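Ticket 217 — Renora electric steamer, uneven heating
Opened: September 25, 2012
Reported by: Helmi Ahonen
Assigned to: Karthikeyan Nair
Status: Open, pending parts

1. Reported fault
Buns come out firm in the middle on the Normal setting. Unit descaled in January. First check was the basket, for blocked perforations.

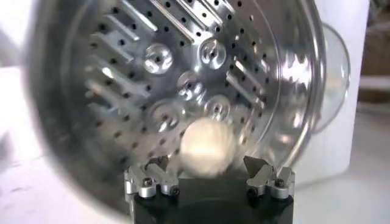 Basket floor, round holes and raised slots.

Flushed with warm water anyway. No change in steam output at the 30 minute mark.

2. Lid and control knob
Lid taken off and laid flat beside the unit. Rim checked by hand, no play. Knob turns through its full range — slight drag near the low end, logged as cosmetic.

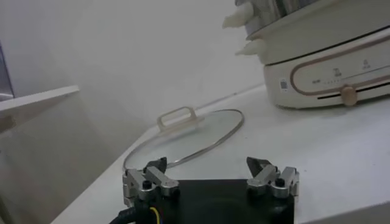
3. Load test
Test load is buns from the Gisden batch. Basket held one bun toward the back left, three on the plate. 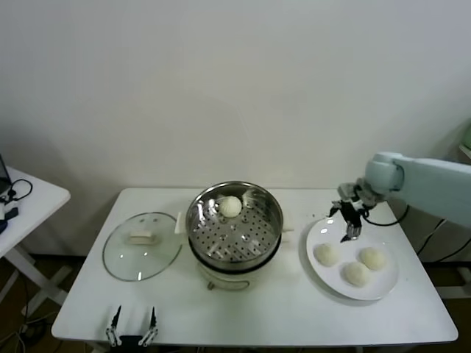 Base probe peaked at 82 C with the lid on, low for this model. Hartley basket swapped in for comparison, same reading, so the fault is in the base. Original basket refitted.

4. Position check
Helmi asked whether placement matters. Both positions logged without the lid for reference, then repeated covered. Difference was 2 degrees.
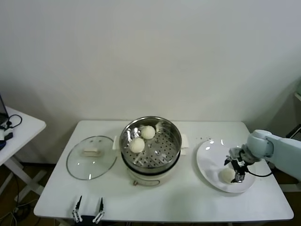
Two buns in basket, one on plate, lid off.

5. Action
Heating plate ordered from Curneck. Do not close until the covered test is rerun.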